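Thu 3 November

Adhesive peel trial, Prellska film on coated board

Samples from the May batch, stored at Farquharson since. Cut 4 strips, pressed with the 5 kg roller, left overnight. Globe lamp on at the bench for reading the scale.

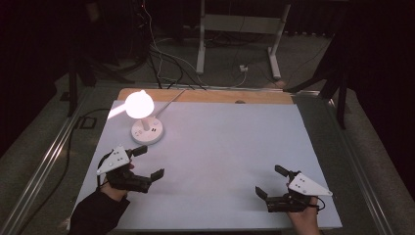 Results

Strips 1 to 3 peeled clean at 200 mm/min. Strip 4 left residue at the leading end. Ffion Lloyd suspects uneven primer; I suspect the roller. 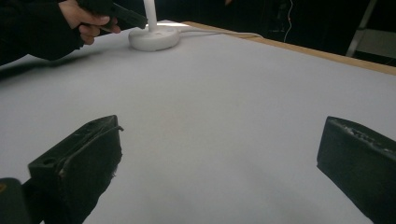
Repeat strip 4 with fresh Pluster primer and a second roller pass. If residue persists, send an offcut to Dirkudby for a thickness check. Load cell zero drifted slightly; recheck before the next run.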